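Salar Flat Cord Cover, for floors with carpet

The Salar cord cover is a low strip which you put over a cable, so that people can walk on it without catching their foot. It is made by our small workshop Tovonine and sold only through this page and in the shop of Gumede.

Each piece is 100 cm long and 81 mm wide. The underside is open along the full length, so you don't need to pull the cable through from one end. You lay the cable straight, press the strip over it and go on to the next piece. The pieces join with a small tongue, and they can be cut with strong kitchen scissors.

On the two long sides there is a hook band which holds on most carpets with a looped or woven surface. On very smooth carpets the hold is weaker, and we recommend to order the sample piece first. For wood or tile please choose the version with rubber feet.

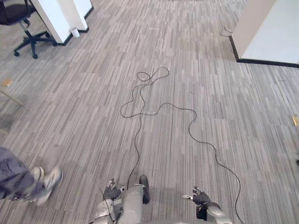

The inside channel takes one thick cable or two thin ones. Please do not put more cables than this inside, and never a cable that is rolled up, for the heat must be able to leave. If your cable is too long for the way it has to go, keep the extra part outside of the cover, near the wall, in open loops.

Colors: sand, stone gray, dark brown. The stone gray became a little lighter in August, when we changed the supplier of the fabric. If you want to add pieces to an older set, write to us and we will look if we still have the old shade. At the last check we had roughly 43 pieces of it.

Care: vacuum with the flat nozzle. Stains can be wiped with a damp cloth, but first take the cable out. Do not machine wash.

What customers wrote to us:

"I use four pieces in my sewing room and the chair rolls over them with only a small bump." Amarachi Ajayi

Delivery is in a flat box, joined pieces are packed separately on request. Unused pieces can be returned, also when the box was opened. Cut pieces we can't take back.

Questions about length or color: please write to Magdolna Pintér at the workshop. She answers in English and Hungarian.

Page updated Jan 23, 2025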